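Plaltell Handheld Gripper: Bench Review
2 Apr 2018 – Reviewed by Aleksi Rantala

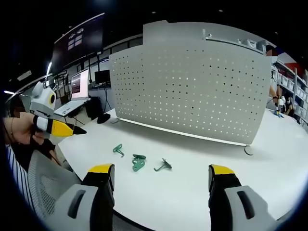 Yellow-tipped fingers over the green hook parts, with a second handheld gripper coming in from the left.

The Plaltell is a two-finger parallel gripper on a hand grip, with a camera mounted behind the fingers. The operator carries it through a task, and the recording is used to train an arm fitted with the same fingers. We had a pair on loan for most of February and compared them with the Jeven, our standard tool for the past year.

Test setup

The parts were small plastic hooks, picked from a white tabletop and placed in a tray. Hooks are a poor shape for parallel fingers. They tangle, they roll when pinched off center, and the thin ones lie nearly flush with the table. Milagros Chávez and I each recorded 100 picks per tool in a single-handed condition, then repeated the set with two operators working the same pile.

Fingers and grip

The tapered tips are the best feature. The soft pads deform enough to get an edge under a flat part, and they hold a bent hook without it rotating. On single-handed picks the Plaltell dropped three parts. The Jeven dropped 23, mostly thin pieces that slid out as the fingers closed. Its pads are harder and wider, and they suit boxes and bottles better than anything in this test.

Trigger travel on the Plaltell is long. It gives fine control of the opening, but my index finger was sore after an hour. Chávez has smaller hands and had to shift her grip to reach full closure. A shorter lever would fix both complaints. The Jeven has a shorter throw and a stiffer spring, and we both preferred it for long sessions.

Camera

Both fingertips stay in view through the full stroke, so finger opening can be checked directly from the recording. The wide lens also takes in a good deal of the room. That helps tracking, provided the room has some fixed texture in it. Facing a blank wall at close range, the Plaltell lost its position estimate twice. The Jeven lost it once under the same conditions – too small a difference to rank them on.

Exposure is automatic and cannot be locked. Over a white table it tends to settle late after the tool is lifted, and the first few images of each pick are brighter than the rest. A manual setting should be added in firmware.

Battery and files

We got over 600 recordings from the pair before a battery fault stopped one unit. The replacement pack from Plaltell worked normally. File transfer is by cable only, and the software names files by start time with no field for the operator. We renamed ours with a script.

Verdict

For small or flat parts, buy the Plaltell. For larger objects and full-day recording, the Jeven remains the more comfortable tool. We are keeping the Plaltell fingers on the arm for the hook task and will test the Tulla pads on it next.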